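3.2 Households and laundry water

The survey in Skondgate covered 70 households, and each of them kept a diary of water use during 12 weeks. We asked the participants to write down every wash, the program they selected and the reading of the water meter before and after it. In Pamuvbridge the same diary was used, but there the meters are shared between 2 flats – for this reason these data are treated separately in Section 4.

Laundry was the activity which the participants described with the most care. Paulík, in his earlier study of Bailly, noted that people remember the number of washes well but overestimate the size of the load. Our diaries show the same tendency. Most homes in the sample have a front-loading machine (Figure 3). 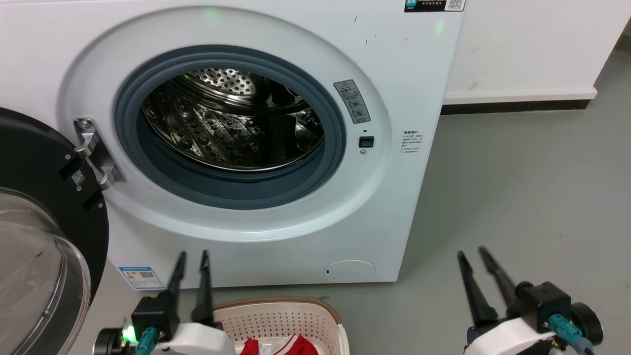

Figure 3. Front-loading washing machine with the door open and the perforated drum visible.

3.3 Limits of the diary method

A diary depends on the patience of the person who keeps it. From the 400 pages returned, several had missing meter readings, mainly in January, and we did not try to estimate them.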